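Besuchsbericht: Tag der offenen Tür im Wohn- und Übungshaus Stinitz

Fachbereich Hauswirtschaft der Bildungsstätte Jekidov

Im April besuchte eine Delegation unseres Fachbereichs das Wohn- und Übungshaus Stinitz, das vom Träger Dimitrov unterhalten wird. Anlass war der jährliche Tag der offenen Tür, zu dem in diesem Jahr mehr als 53 Gäste aus Ausbildungsstätten, ambulanten Diensten und der Wohnungswirtschaft angemeldet waren. Der vorliegende Bericht richtet sich an die Lehrkräfte der hauswirtschaftlichen Klassen und an die Praxisanleitungen. Er beschränkt sich auf den Bereich Schlafraum und Textilpflege; zu Küche und Waschküche liegt ein gesonderter Vermerk vor.

Die Anreise erfolgte mit dem Regionalbus über Wotlow. Nach der Begrüßung im Erdgeschoss wurden die Gäste in zwei Gruppen durch das Haus geführt. Unsere Gruppe begann um 10 Uhr im Obergeschoss, wo die Schlafräume liegen. Das Haus verzichtet auf Musterzimmer nach Art eines Möbelhauses. Die Räume sind wohnlich eingerichtet, mit Bettzeug in verschiedenen Farben und Mustern, und das Ordnen von Kleidung und Bettwäsche wird unter Bedingungen geübt, wie sie in einem Privathaushalt anzutreffen sind.

Der besichtigte Schlafraum erhält Tageslicht durch ein Fenster unmittelbar am Bett. Die Vorhänge sind in hellem Beige und blassem Rosa gehalten. Am Kopfende lagen ein rosa Kissen und ein weiteres mit Blattmuster in Grün und Gelb.
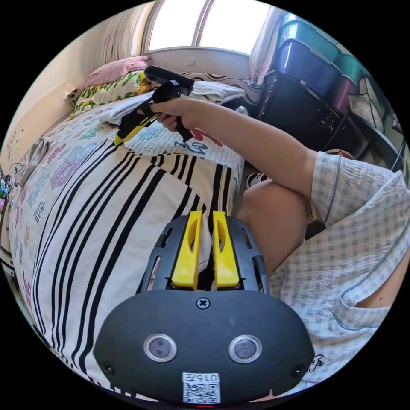
Warum wird das Bett vor dem Zusammenlegen der Wäsche vollständig hergerichtet?
Das hergerichtete Bett dient als Ablage- und Arbeitsfläche. Liegt der Überwurf glatt, lassen sich Kleidungsstücke darauf ausstreichen, an den Nähten ausrichten und falten, ohne dass ein zusätzlicher Tisch in den Raum gestellt werden muss. In kleinen Wohnungen ist dies häufig die einzige ausreichend große Fläche.

Nach Auskunft des Hauses folgt die Arbeit im Schlafraum einer festen Reihenfolge: Lüften, Abziehen oder Aufschütteln der Bettwaren, Glätten der Auflage, danach Sichten und Falten der Kleidung, zuletzt das Einräumen in den Schrank. Die Reihenfolge entspricht weitgehend unserem eigenen Lehrplan. Eine Abweichung besteht beim Sichten der Kleidung, das in Jekidov bislang bereits in der Waschküche vorgesehen ist. In Stinitz wird die getrocknete Wäsche ungefaltet nach oben gebracht und erst dort sortiert. Die Ausbildungsleitung begründete dies mit der Nähe zum Schrank und mit der Möglichkeit, die Bewohnerinnen und Bewohner in die Zuordnung einzubeziehen.

Zur Ausstattung des Bettes ist festzuhalten, dass eine weiße, gesteppte Auflage mit großen, farbigen Schriftzeichen verwendet wurde. Es handelt sich überwiegend um das Zeichen 福, das für Glück und Segen steht. Aus fachlicher Sicht ist eine gesteppte Oberfläche zum Falten gut geeignet, weil leichte Stoffe auf ihr weniger verrutschen als auf glattem Satin. Im Hinblick auf die Pflege wurde in der Gruppe erörtert, wie kräftige Farbdrucke auf weißem Grund zu waschen sind. Unsere Delegation verweist hierzu auf die bestehende Unterrichtseinheit: Pflegekennzeichen beachten, auf links waschen, von dunkler Wäsche trennen.

Weitere Textilien lagen zum Sortieren bereit, darunter ein Stapel bunter Kleidung und Taschen auf einem niedrigen Schrank am oberen Ende. Gearbeitet wurde zunächst mit einem weißen Stück mit schwarzen Streifen. 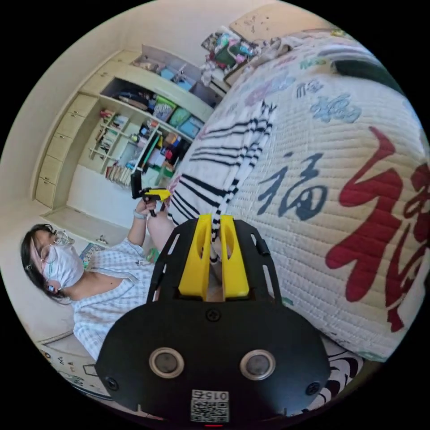 Gestreiftes Textil auf der gesteppten Auflage, dahinter Kleidung und Taschen in Grün, Rosa und Blau.

Gestreifte Stücke eignen sich nach unserer Erfahrung besonders gut für den Anfangsunterricht. Der Streifenverlauf zeigt unmittelbar an, ob eine Kante gerade liegt, und Lernende können ihr Ergebnis selbst überprüfen. Zu achten ist auf schmale Bänder und Träger. Sie werden vor dem ersten Faltvorgang nach innen gelegt, damit sie sich im Schrankfach nicht mit benachbarten Stücken verhaken. Die Praxisanleitung in Stinitz lässt diesen Schritt einzeln üben und geht erst danach zum vollständigen Falten über. Dieses Vorgehen sollte für unsere Unterstufe geprüft werden.

Im Anschluss wurde über die Anordnung der Kissen gesprochen. Eine lange weiße Rolle mit kräftigen schwarzen Streifen lag an der Längsseite des Bettes und folgte in ihrem Verlauf der Bettkante. An der Wandseite befand sich ein längliches Polster mit grünen Blättern und gelben Blüten. Die Mitte des Bettes steht bei einer solchen Anordnung als Arbeitsfläche zur Verfügung. Für das Bettenmachen empfiehlt unser Fachbereich weiterhin, sämtliche Kissen vorab abzunehmen und auf einem sauberen Stuhl abzulegen. 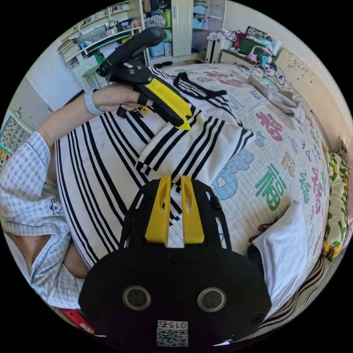

Kissenrolle mit schwarzen Streifen, gesteppter Überwurf mit 福-Zeichen und ein über das Bett gelegtes Kleidungsstück.

Zur Arbeitshaltung ergaben sich im Gespräch zwei Hinweise. Das Falten auf Betthöhe führt bei stehender Ausführung leicht zu einem gebeugten Rücken; das Haus lässt deshalb die sitzende Ausführung ausdrücklich zu. Ferner sollen größere Stücke stets von der näher gelegenen Bettseite aus bearbeitet werden, damit weites Ausgreifen entfällt. Beide Punkte sind in unseren Unterlagen zur Ergonomie bisher nur knapp behandelt und werden dort ergänzt.

Besondere Beachtung fand der Stauraum. An der Wand gegenüber steht ein cremefarbener Einbauschrank mit Regalfächern und übereinanderliegenden Schubladen. Die Verbindung von Schubladen, offenen Fächern und einem oberen Schrankteil mit Tür erlaubt eine Trennung nach Gebrauchshäufigkeit. Das Haus empfiehlt, täglich benötigte Wäsche in den Schubladen auf Griffhöhe unterzubringen und den oberen Teil für Bettwaren außerhalb der Saison zu nutzen. Eine Beschriftung der Fächer wird mit den Bewohnerinnen und Bewohnern abgestimmt.

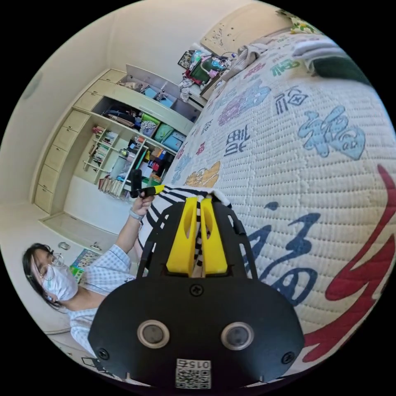
Bett mit gesteppter Auflage, im Hintergrund Einbauschrank mit Schubladen und geöffneter oberer Tür.

Der Rundgang endete gegen 12 Uhr im Erdgeschoss. In der anschließenden Aussprache wurde die Frage behandelt, ob gemusterte Heimtextilien in Übungsräumen zweckmäßig sind oder ob einfarbige Ware vorzuziehen ist. Eine einheitliche Auffassung bestand nicht. Die Vertretungen der ambulanten Dienste sprachen sich für gemusterte Textilien aus, da diese dem Alltag in den Haushalten entsprechen. Von anderer Seite wurde auf die leichtere Erkennbarkeit von Flecken auf einfarbigem Stoff hingewiesen.

Für den Fachbereich ergeben sich folgende Arbeitsaufträge:

Prüfung, ob das Sichten der Wäsche künftig im Schlafraum unterrichtet wird.
Ergänzung des Arbeitsblattes zum Falten um den Teilschritt Bänder und Träger.
Beschaffung einer gesteppten Auflage für den Übungsraum im Altbau.

Ein Gegenbesuch aus Stinitz ist für den Herbst vorgesehen. Anmeldungen von Klassen, die das Haus ihrerseits besichtigen möchten, nimmt das Sekretariat des Fachbereichs in Jekidov entgegen. Die Gruppengröße ist mit dem Träger Dimitrov vorab abzustimmen.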